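Varnadix Pocket Translator: my take after a summer of menus and bus stations

I bought the Varnadix in June, right before a long trip to see my in-laws, because my Portuguese stops at "good morning" and "more coffee, please."

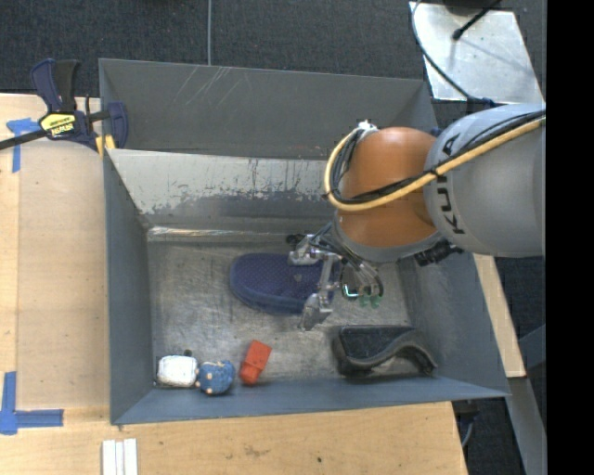

My mother-in-law talks fast, and she doesn't pause for gadgets. In conversation mode the thing kept up better than I did! It waits a beat, then reads the English out loud in a voice that's a bit flat but easy to follow. Jokes come out mangled (she laughed at those anyway), and anything with a place name in it gets weird.

Typed text is where I'd give it full marks. I pasted in a letter from the landlord, 297 words of dense rental talk, and it read like something a person wrote. The limit is 500 words at a time, so longer stuff has to go in by pieces, and it forgets what it called things in the last piece. Annoying.

Battery gets me through two days. The offline pack is slow to download, so do it at home.

I had the Ciltlow before this one and don't miss it. For a doctor's visit I'd still book a real interpreter.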